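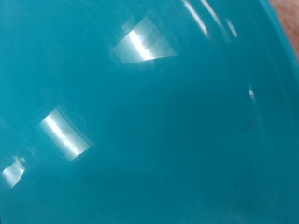
Does vinegar really get curry stains out of plastic bowls?

Saranya Venkataraman
Posted 14th July

My sister-in-law swears by soaking them overnight in white vinegar. I tried it on two bowls and all I got was a kitchen that smelled like pickles. Same yellow ring. Before I waste another bottle, has anyone seen this work on turmeric, or is it one of those tips people just pass along?

gowda84

I doubt it. Vinegar is fine for hard water marks. For turmeric I leave the bowl in a sunny window, and the yellow usually fades in 4 or 5 days. Wash it with dish soap first so you aren't baking grease on. I'd skip the "miracle" pastes too. I paid for one and couldn't see any difference. Deep scratches hold on to some color whatever you do.

Wernia

baking soda. works every time

Saranya Venkataraman

Every time? On turmeric? I'll try the window first.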